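Section 7. Caring for Your Zerkow Oiled Wood Table

Your table leaves the workshop with two coats of Clovden oil. Apply a fresh coat each March, or sooner if water no longer beads on the surface.

Before you start

1. Clear the table and wipe it with a damp cloth. Let it dry overnight.
2. Sand lightly with 200-grit paper, always along the grain.
3. Remove all dust with a dry cloth.
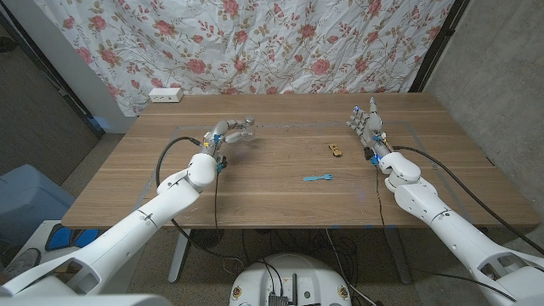

Figure 7-1. Wooden tabletop with horizontal grain.

CAUTION: Do not use steel wool. Fragments left in the grain can cause dark stains.

Applying the oil

4. Stir the can well. Do not shake it.
5. Pour a small amount onto a lint-free cloth and spread it in a thin, even coat.
6. Wait 15 minutes, then wipe off all the oil that has not soaked in — a sticky surface means too much was left behind.

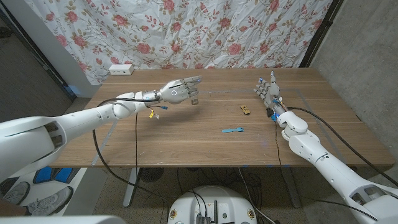 Figure 7-2. Warm brown top, lightly grained.

7. Leave the table uncovered for two days before putting anything on it.

WARNING: Oily cloths can catch fire on their own. Lay them flat outdoors to dry, or soak them in water before disposal.

Note: Replacement oil is part no. 218. For deep scratches, see Section 8.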